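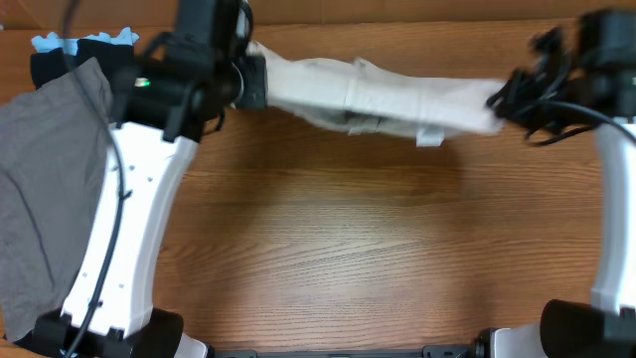
Folding clothes on a table, for people who have been using the chair

Everyone owns a chair that has become a wardrobe. Mine served with distinction from the day I moved into Garkgate until February 2018, when the back gave way under a coat and several weeks of good intentions. I have been folding at the table ever since, and what follows is the method, such as it is. It will not change your life. It may get your trousers into a drawer.

You need a table, a pile of clean clothes and the sort of radio programme you don't mind losing the thread of. A bed will do if you must, but a bed is soft, so the creases you smooth out on top simply move in underneath. It is also at exactly the right height to hurt your back and exactly the right temperature for a nap.

Before you start

Wipe the table. Then dry it, properly, with a tea towel. A damp patch will find the one pale garment you own.

Put the whole pile at one side, and keep it there. If you are right-handed, the left is usually easier, but try both. The middle of the table is for the thing you are folding now. The far corner is for things you have finished. I learned this arrangement from Vasilică Stoica, who ran the linen room at the Barkmont guest house and regarded anyone who put a folded sheet back on an unfolded pile as a sort of vandal.

Don't sort the pile by colour, owner or season. Sorting feels like work and produces several smaller piles, all of them unfolded.

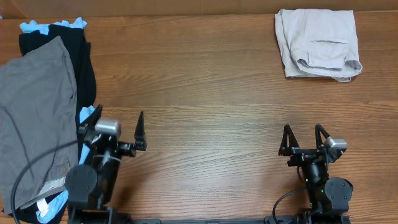
Pile on the left, folded trousers well out of its way at the upper right.

Trousers

Start with trousers. They take up the most room and put up the least resistance, which makes them good for morale.

1. Empty the pockets. Yes, they've been through the wash. Empty them anyway. I have recovered one bus ticket in pulp form and a perfectly good pen.

2. Fasten the button and do up the zip. An open waistband splays out like a tulip and nothing you do afterwards will be straight.

3. Lay them flat and bring one leg over on top of the other, so that the inside seams meet. Pull the seat out to the side, where it will make a small pointed flap. Tuck the flap in.

4. Run your forearm down the leg from waist to hem. A forearm is wider than a hand and you have already paid for it.

5. Fold the hems up to just short of the waistband. Not level with it, or you get a thick ridge at one end and the stack leans.

6. Fold once more, or twice if your drawer is shallow.

Cargo trousers need a little patience. The side pockets hold their own opinions and their own lumps, so press the flaps flat before the first fold and keep the bulkier pocket to the inside if you can. The finished bundle will never be as crisp as a pair of suit trousers. Let it go.

T-shirts and other knits

Face down, sleeves out. Bring one side in towards the middle, fold the sleeve back on itself, and repeat with the other side. You should have a long rectangle. Fold the bottom up to the collar and then in half again.

Knits stretch, so lift them with both hands and don't drag them across the table by the hem. If one has dried with peg marks at the shoulders, damp your fingers and smooth them out before you fold. And if the shirt has twisted in the wash, so that the side seams now wander round to the front, fold to the shape it has become. The Munteanu book of household management, which my aunt swore by, recommends pulling it straight while wet. My aunt had strong wrists.

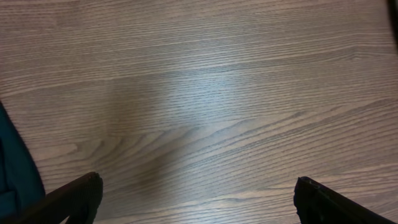

Do I have to iron things before folding them?

Most everyday clothes don't need it if you fold them soon after they dry and smooth each layer as you go. Linen shirts and anything you plan to be photographed in are another matter.

Small and awkward things

Small white items, cloths and the like, come out of the machine wrung into rope. Take an end in each hand, give it one good snap, and lay it down before it has time to curl up again. Fold in half, in half again, and move on. No one has ever been admired for the geometry of a duster.

Anything with a frill or a contrasting trim should be folded with the trim inside, where it won't catch on the drawer runner. I have a Braltus chest of drawers with a runner that eats trim.

When it goes wrong

It will go wrong with trousers, usually at step 3. One leg slides off, the waistband turns the other way, and you find yourself with a shape from a geometry lesson you missed. The temptation is to keep folding and hope. Don't. Open it out, find the belt loops, get the waistband in a straight line, and begin again from there. It takes less time than the hoping.
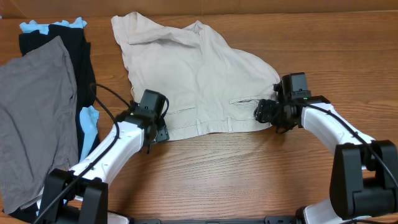 Beige trousers in a rough triangle, belt loops along the lower edge. Time to open them out.

Putting away

Carry the finished stack to the drawer the same day. A folded stack left on a table overnight becomes part of the furniture, and by the next evening somebody will have put a jumper on it, then the post, then a bag. Then you will have to eat on the sofa.

Stand things on their edge in the drawer if it is deep enough, heaviest at the back. If it won't close, the problem is not your folding.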